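May 31, 2024

Dye bench, madder and weld, second round. Rasa was out, so Austra did the weighing and I kept the pots.

Started with the wool that was mordanted on Tuesday's list and never got used. 172 g dry weight across four skeins, alum at the usual rate. Soaked them in plain tap water with a drop of the Wallin soap until they stopped floating. One skein kept coming up at one end and had to be pushed under with the spoon. I retied it, the ties were too tight in the middle.

Madder pot: ground root, the older bag, in 3960 ml of water. Brought it up slowly and held it at 74 C on the probe. Last time we let it climb and got brick brown, so I stood next to it the whole time. The hot plate overshoots after every adjustment. Turn the knob less than you think and wait before touching it again.

Weld pot: chopped tops, simmered and strained through the old cotton bag, then made up to 3360 ml. A little chalk went in after straining. The color jumped right away, as it did in the first round. Strained liquor smells like boiled cabbage. Keep the window open for this one.

Two skeins in each pot. Moved them every few minutes for the first half hour and less often after that. Pulled one skein from each at the hour and left the other to cool in the liquor.

Results so far, wet, so don't trust them: the one-hour madder is a clear orange red and fairly even except under one tie. The weld is a strong yellow leaning green. Kęstutis thinks the green comes from the pot and wants it repeated in stainless. Fair point — the enamel has a chip near the rim and there is iron under it.
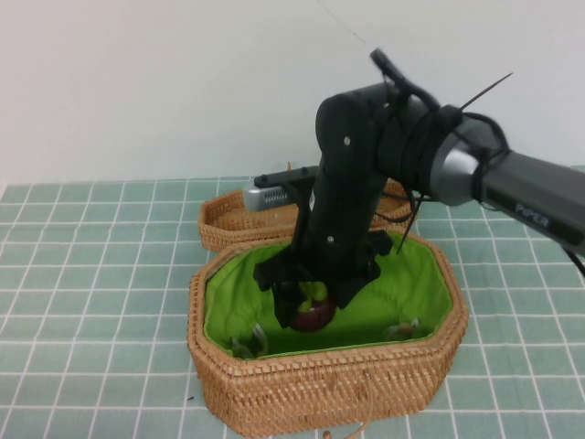
Rinse notes. Madder bled for five rinses and was still faintly pink on the sixth. Ground root stuck in the yarn and only came out once it was dry enough to shake. Next time put the root in a bag too, even if it costs some color. Weld ran clear on the third rinse.

Labels: the pencil on Tyvek tags held up. Marker did not, it went purple and spread. Laimutė has the rest of the tags in the drawer under the scale.

To do in June:
Repeat weld in the stainless pot, same weight, same chalk.
Cut samples for the light test and tape them up with half of each covered.
Ask Nuanchan if the Rastik order included more alum. We are down to one jar.
Fix or replace the probe clip, it slides down and reads the bottom of the pot.

Leftover madder liquor is in the lidded bucket by the sink, marked with the pot number. Don't pour it out — there should be enough in it for a pale pink.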